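Chapter 7
Selling the Book Before Anyone Has Read It: Blurbs, Excerpts and Blog Stops

I wrote my first back-cover blurb at 6 in the morning, in my bathrobe, the day it was due. It was for a ghost story set in a made-up harbor town called Brindlow, and I was so in love with that town that I spent the whole blurb on it. The lighthouse got a sentence. The fog got two! The woman who has to spend the winter there with a dead sea captain got half a line at the very end, and I didn't even give her a problem. My editor at Litus sent it back with one note in the margin: "Who is this about?"

I still have that page, and I pull it out every time I teach this material, mostly to make my students feel better about their own first tries. Writing a novel and writing the little bit of text that sells a novel are different jobs. You can be very good at the first and hopeless at the second (I was, for years), and the good news is that the second one can be learned much faster.

So let's talk about what a reader is doing when she meets your book. She's on a blog she likes, with a cup of something, scrolling. She sees a cover, then a blurb, then maybe an excerpt and a giveaway. She may never have heard of you. If the blurb gives her a person who wants something and a reason that person can't have it, she'll probably keep going to the excerpt. If it gives her fog, she's off to the next post.
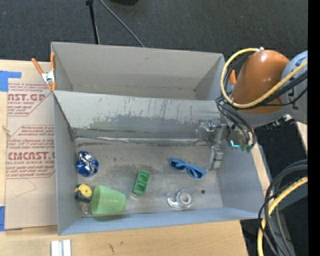

The excerpt is where I see writers freeze up. They want to use chapter one, and I understand why - you polished it more than any other page in the book. But first chapters are often busy with setting things up, and a blog reader hasn't agreed to wait yet. For my second romance, Werilness, I sent out the scene where the two leads get stuck sharing a rental truck. It came from the middle of the book, it ran under 1,000 words, and it stopped right before the kiss. Readers wrote to me for weeks about that kiss.

Compare that with the excerpt I picked for Palacios, my one try at a family saga. I was proud of it, so I let it run to 2,334 words, with four cousins, a funeral and a flashback. The blog host was very kind about it. I got two comments, and one was from my aunt.

We'll take both of those excerpts apart later in the chapter, line by line, and you'll get to cut the long one down yourself. (Be mean. I can take it.)

Before we get there, I want you to do a bit of reading. Find three blog posts announcing new novels in the genre you write, and save the blurbs somewhere you can mark them up. Underline the first place you learn what the main character wants. Circle the word or phrase that made you curious, if there is one. Then write down whether you'd have clicked through to the excerpt, and be truthful - your gut is the best tool you've got at this stage.

Keep those marked-up blurbs handy, as we'll be using them in the first section, which starts with the opening sentence and how much weight it can carry.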